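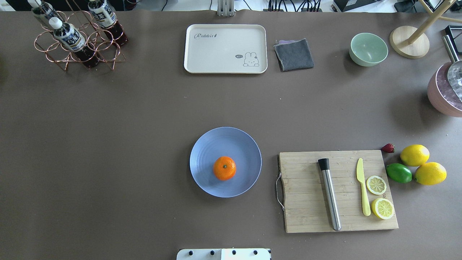

Bunny tray and bottle rack on the table.

We have been home with our son for seven months, and one of the things I get asked about most is the lifebook. For anyone new to this, a lifebook is the record of an adopted child's story, from birth on. Our agency told us to start one before placement. I didn't. I started in November, when he was already sleeping through most of the night, and I used the Potura lifebook kit. This is my review of it.

The kit is a ring binder with 200 loose pages, a set of page sleeves and a thin guide for parents. Most of the pages have a heading and a few lines to write on. Others are blank. You can take out whatever doesn't fit your family and move the rest around, and that was the main reason I picked it over the Leker book, which is bound. A friend from our waiting families group has the Leker one and ended up gluing two pages together to hide a section on foster homes. Her daughter was never in one.

The birth family section is the best part. There are pages for each birth parent and also for grandparents and siblings, and the prompts are simple. "What we know." "What we were told." "What we hope to find out." I liked having the first two kept apart. A lot of what we have came secondhand from the social worker, and I don't want him to read it at fifteen and take all of it as fact.

His birth mother gave us a photo of her own grandmother taken in 1959. It has a scalloped border and is a bit bigger than a modern print, and it fit in the larger sleeve with room to spare. I scanned it first and put the original in the safe. The copy is in the book.

Some things I didn't like. The hospital pages assume you were there for the birth. We got to Greltgate the day after, so I crossed out a heading and wrote my own. The court page has space for one hearing and we had 2. The paper is also thin enough that a felt pen shows through. Use a ballpoint.

The parent guide was written by Szabolcs Sipos, and it's short enough to read during a nap. His chapter on what to do with hard information is good. He suggests writing the full version on a separate page, keeping it out of the binder, and adding it when the child is old enough. I have one page like that in a folder now. The chapter on open adoption is weaker and only runs a few paragraphs. We have visits twice a year and I wanted more on how to include those.

I ordered mine from Kerekes and it came on a Thursday with one ring slightly bent. They sent a new binder without asking for the old one back.

I would buy it again, mostly for the loose pages and the birth family section. If your adoption is closed and you have very little information, you may end up pulling half of it out, and a plain binder would cost you less. I'm still working on the pages for his first visit with his birth mom. She said she'd like to write one of them herself, so I mailed her two blank ones and a sleeve.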